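Gripper Cell 3, Toy Kitchen Bench
Monthly inspection checklist with comments
Month: September
Filled in by: Octavio Barrientos
Site: Dombridge, upstairs bay

Power off, tag on the switch before items 1 to 7.

1. Emergency stop latches and resets
OK. Tested from both sides of the bench.

2. Base bolts tight, paint marks lined up
OK. One mark had worn off. Redrawn.

3. Arm joints, play and noise
OK by hand. Slight drag in the wrist when turned slowly. Same as last month, no worse. Watch.

4. Cable along the arm
Needs attention. Jacket is fine, but the loop had slipped and could catch when the arm reaches low. Clipped back up. Ordered new clips from Sudetti, the old ones don't hold.

5. Gripper crossbar, bolts and brackets
Fixed. 2 bolts took a quarter turn. Put thread locker on both. Please don't retighten these cold with the long wrench, that is how we stripped the last one.

6. Fingers parallel, tips not chipped
OK. Closed on the Grolletti gauge strip, even pressure top and bottom.

7. Finger pads
Replaced. The old pads were shiny and the utensil handles were turning in the grip. Spare pads are in the drawer marked Amoah, 3 sets left.

8. Countertop and clear edge guard
OK. Guard screws snug, no cracks at the holes. Wipe with a damp cloth only.

9. Props laid out for the test run
OK. Pot on the folded yellow towel, red-handled utensil to the left, fork with the blue handle to the right, peas and carrots can at the back. Keep the towel under the pot. Without it the pot slides on the first touch.

10. Low pass over the counter at slow speed
OK. Stopped above the red handle and checked the gap under the fingers. Second pass the same.

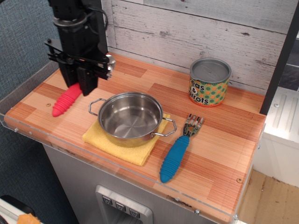
Does the gripper need to be zeroed again after the pads are changed?
Every time, even if the new pads are from the same pack. Close it fully with nothing between the fingers, save the zero, then repeat item 6 before any test run.

11. Zero saved after pad change
Done, 3:20 p.m.

12. Tag removed, log signed
Done. Clips still open under item 4, carry over to next month.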